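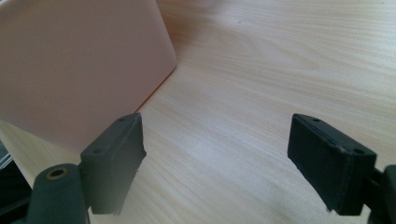
Our project was about storage boxes. Specifically whether a box that looks nice on a desk gets used more than one that doesn't, and what happens to the stuff that was on the desk before. Group of three: me (Gladys Kimaro), Hugo Olmedo, Yi-chun Chow. Supervisor Wafula Chege. We started from Hugo's complaint that every study table in the Tallton building ends up covered in cables, receipts and pens by the second week of term. The pale pink box with the rounded corners was the one that ended up mattering most to us, and on the light wood tabletop you get why, the two colors are close enough that it sits there pretty quietly. More on that in the results.

Background

Not a lot of reading on this, or we didn't find it. Most of what's out there is either shop advice (buy more bins) or tidying books. Mwanahawa Khaemba, who taught the methods class, told us to stop looking for a theory and go look at tables. So we did.

What we wanted to know:

Does a closed box on a shared table cut down loose items?
Does color matter or is it just us?
Where does the stuff go if it doesn't go in the box?

Setup

Study room on the second floor, Tallton. All the tables are the same light wood so that part was easy. We had two kinds of box. One was the pink one, matte finish, rounded edges. The other was a gray square-cornered one from Iken that Yi-chun already had at home. Both had lids. We labeled nothing the first half, then put a small card on the table in the second half saying "use me for small things." Hugo wrote the card. Handwriting was an issue.

Ran it through February. One of us went in at the end of each evening and logged every loose item on the tables and every item in the boxes. Log was a shared spreadsheet, columns for table, box type, card or no card, item, in or out. We said an item is anything smaller than a notebook. Laptops, coats, food still being eaten, not counted. A pen and its cap are one item. We argued about the cap thing for a whole meeting.

Nobody's belongings were opened or read. If something looked personal (keys, bank card) it went to the front desk and was logged as "returned" only.

Results

Total items logged: 988. Of those, 671 were loose on the tabletop and the rest were in a box or returned. Our first total was 997 but Yi-chun found nine rows entered twice so those came out. If you have the draft we sent around, the old number is in there, please ignore it.

Pink box did better than gray. The difference showed up mostly before the card went on. After the card they got closer to each other. We think people read the gray one as somebody's property and left it alone, it looks like a thing you would keep files in. The pink one has no hard corners and reads more like part of the room. That's our guess, we only talked to a few people about it and we didn't write the questions down beforehand, so don't lean on it.

What was in the boxes: pens, hair ties, chargers, erasers, sticky notes, a lot of receipts. People used the receipts as bookmarks, then dumped them. Both boxes picked up trash in the second half, more than we wanted. The card said small things and a gum wrapper is a small thing I guess.

What stayed out: cables. Always cables. Long ones didn't fit comfortably with the lid on and people don't want to coil them. This is the biggest share of the loose items and neither box did anything for it. Hugo wants this in bold but it's a plain text hand-in so here it is in a sentence by itself.

Cables need their own solution.

Placement

We didn't plan to look at this but it came up. When the box got pushed to the edge of the table it stopped being used. In the middle it got used but was in the way of anyone with a big laptop, so they pushed it to the edge. We moved it back every evening. Somewhere toward the back corner was the best compromise, still in reach and out of the way of elbows. Should have logged position from day one. Did not.

Also the tabletops show marks. The light wood is nice but a box being slid around on it all day leaves faint scuffs, mostly from the gray one, which has small feet. Felt pads fixed it. Mr. Barasa at the front desk had a sheet of them in a drawer.

Problems

One room only, one kind of table.
Three loggers and we didn't all log the same way at first. Hugo logged paper clips one by one and I was logging a handful as one item. Fixed after the first few evenings but the early rows are messy.
The gray box and pink box differ in shape AND color so we can't say which of the two did it. Wafula pointed this out at the halfway review, too late to buy another box.
Fewer people in the room than normal, so the tables were calmer than they would of been in a regular year.

If we did it again

Same shape, 2 colors. Log position. Some kind of clip or tray for cables, Yi-chun found one called Flarnex that sticks to the table leg but we ran out of time to try it. A separate cup for trash next to the box. Typed card.

Who did what

Gladys: writing, evening logs, felt pads. Hugo: card, evening logs, room booking. Yi-chun: spreadsheet, cleaning the data, evening logs, gray box.

Submitted 28 March 2021. The spreadsheet is in the course folder under our group name, second tab is the cleaned version.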